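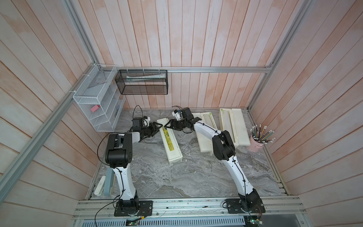 Painting Slowly Is Also Painting

Every December the same discussion comes back in our club in Weston, and I want to give my opinion in writing. Many members say an army must be finished before it goes on the table. I do not agree with this.

I began with skirmish games when I moved here. My first warband had 5 figures, and 2 of them were still in gray primer when I played with them. Zorica Radonjić, my opponent that evening, did not complain. We fought over a bridge, she won, and I went home wanting to paint. If she had told me to come back in spring, I think I would have sold the box.

I understand the other side. A painted table is beautiful, and people who spent 50 evenings on their cavalry want something nice to look at across the river. But a rule is a heavy tool for this wish. The new players stay away, and the fast painters buy speed paint and hurry through faces they could enjoy.

My proposal is modest. Let the campaign for Lekeck be open to all figures with a finished base – grass, sand, whatever you like. The table looks better at once, and a base takes 4 minutes for each man. For the big display game we can keep the strict rule.

My own pikemen are still without shields. I will bring them anyway.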